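Sorting Into Two Bins: Where the Errors Went

March 2023

I wrote in the last post that I would stop tuning the sorting policy and find out why it fails. That took longer than the tuning did. The short version is that most of our failures came from the release, and a small change to how we label the training data fixed a good part of them.

The task is the one we have used since June. Cans go in the gray bin, bottles go in the yellow-green one. The bins stand next to each other near the wall and the arm has to let go above the right one without touching either.
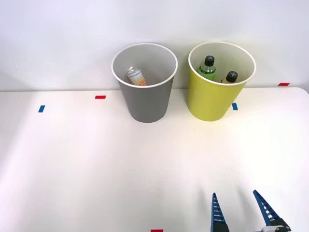

Our baseline was trained on 136 demonstrations, all teleoperated. In the Rekimach code every time step gets the same weight, so a long reach across an open table counts for far more than the few steps where the fingers open. The policy gets very good at reaching. It learned much less about when to let go, and it would often hover over the rim and drift.

Augustina Mensah suggested labeling each demonstration with one extra number, the time left until release. The policy predicts that number along with the next motion. We don't use the prediction for control at all. It is only there during training, so that the network has to care about how close it is to the end.

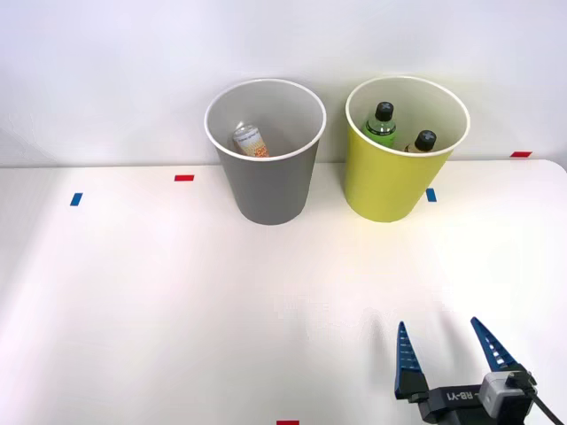
Both bins at the back of the table, with a can in the gray one and two bottles in the other.

We labeled 81 of the demonstrations by hand and left the rest alone. I had planned to do all of them, but the Skendance labeling tool kept losing its place in longer recordings and I ran out of patience. The loss is masked for the ones with no label.

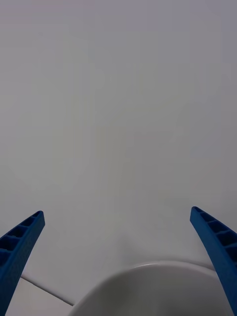 The wrist camera is the other half of this. We feed it to the network at the same rate as the fixed camera, and for a while I suspected it was adding noise. Much of a wrist view can be plain pale surface, with the blue fingers at the sides and only the top of something white and rounded coming in at the bottom. There isn't much there to tell the network how far it has to go. When I trained without the wrist camera, though, the releases got worse, so it stays.

For the comparison I ran nine trials with the old policy and nine with the new one, using the same starting positions. The old one dropped four items outside the bins. The new one dropped one, a bottle that hit the rim and rolled - I would have put that down to a bad grasp in either case. It's a small test and I wouldn't quote it in a paper yet.

What I can't explain is why the gain is larger for bottles. Cans were easier to begin with, so there was less room to improve, but I don't think that covers it. The Fortin baseline shows the same gap with a different network.
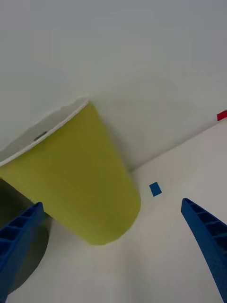

Wrist view of the yellow-green bin

Augustina Mensah wants to try the same labels on the Osturby shelf task next, where the release happens inside a narrow slot and the fixed camera loses sight of the fingers. I would like to finish the other labels first and repeat the trials with the bins swapped. If the policy has just memorized two places on the table, that should show it pretty quickly.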